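Closing Up a Small Project Box Without Stripping the Screws
Posted 22 April 2019 by Elli Ojala
Filed under: Bench Basics

You've built the thing, the thing works, and all that stands between you and a finished project is a plastic lid and four screws. This is where I have ruined more boxes than at any other stage, so here's how I do it now.

What you need
A plastic box with a four-screw lid
The screws that came with it (check the carpet)
An electric screwdriver with a low torque setting
A plain hand screwdriver with a matching tip
A basket or tray for parts

Step 1. Unplug everything and try the lid dry. If it rocks, something inside is too tall or a wire is lying across a screw post. Screws will not fix this. They will only make it quieter.

Step 2. Find the right bit. It should sit in the screw head without wobbling. Rosário Serrano, who taught me most of this, used to take my bits away if I picked one that was "close enough."

Step 3. Start all four screws by hand. Set each one in its hole and turn it backward until you feel a small click, then forward two turns. The click is the screw dropping into the old thread. Skip it and you cut a new thread on top of the old one, and plastic puts up with that maybe once.

Step 4. Now the electric driver, on its lowest setting. Go corner to corner diagonally, and stop while each screw is still a little proud of the lid.
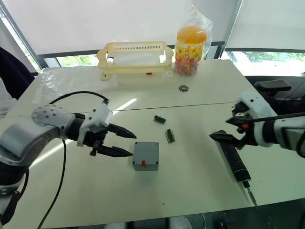

Screw posts are soft, and a driver that leans over will chew one up before you've let go of the trigger. Bring the tool upright over the hole before you start it. A small gray box like this one, with a hole at each corner of the lid and a red switch sticking out of the front, also wants something soft under its back edge if you have to tip it – switches make poor feet. Loose connector boards should be well off to the side before you press down.

Step 5. Finish by hand, same diagonal order, and quit when the lid stops moving. Flip the switch a few times. If it now feels stiff, back off the nearest screws a quarter turn and try again.

Next: labeling the box, so you still know what it does in February.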